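Print this article | E-mail this article

The plain black tote, taken seriously

By Orathai Rattanakul
May

The tote bag is usually treated as packaging. It arrives with a book or a conference badge and ends up on a hook with six others. A bag meant for daily use is a different article, and its construction repays a few minutes of inspection before any money changes hands.

Start with the cloth. Canvas is sold by weight, and for a bag that will carry a laptop and a bottle I look for 400 grams per square metre or more. Lighter cloth folds at the base and lets hard corners print through. The simplest test is to put the bag down and let go. A well-made one stays up on its own, with the base spread flat.

Handles come next. Webbing outlasts a folded strip of the body fabric, because it is woven to its finished width and has no raw edge to fray. On most totes the stitching fails long before the strap does. Look for a box of stitching with a cross through it where the strap meets the panel, and turn the bag inside out to see whether the thread passes through a reinforcing patch or the outer cloth alone.

At Kustedcombe, the workshop where Thaweesak has cut and sewn bags for Pristenar since 2000, handles are pulled 3711 times by hand before a pattern is passed. The number is a leftover from an older contract and has never been rounded. The load is 5 kilograms, lifted and released. Straps tend to take on a twist at the lowest point of the loop after a period of use, and this has no bearing on strength.

Closures divide opinion. An open top is quicker to use and cheaper to make. A zip keeps out rain and adds a seam along the rim, which stiffens the mouth of the bag. The weak point is the end of the zip, where the tape should be turned under and stitched down. A metal pull is preferable to a moulded one.

An outer panel at the front is worth having if it is deep enough for a folded newspaper. Shallow ones lose their contents when the bag is laid down.

Colour is mostly a question of upkeep. Black cloth hides marks but shows lint, and it fades first along the folds. Tan webbing darkens where it is held. Sponge both with cold water and dry the bag upright, away from a radiator.

Black body, tan webbing handle

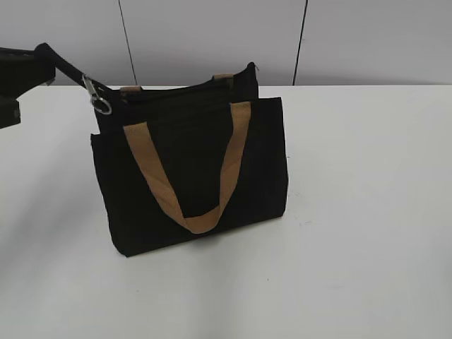
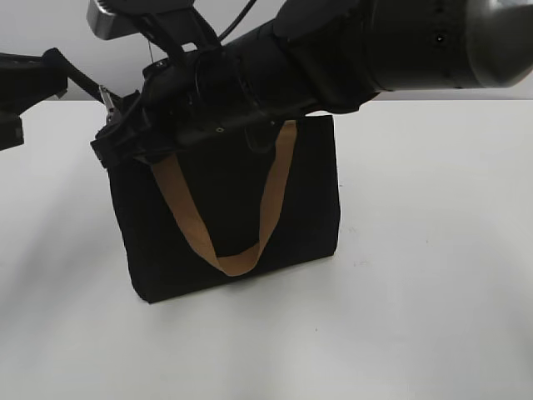

Reading time: 2 minutes

Contact Prorero | Copyright Prorero, all rights reserved | Back to top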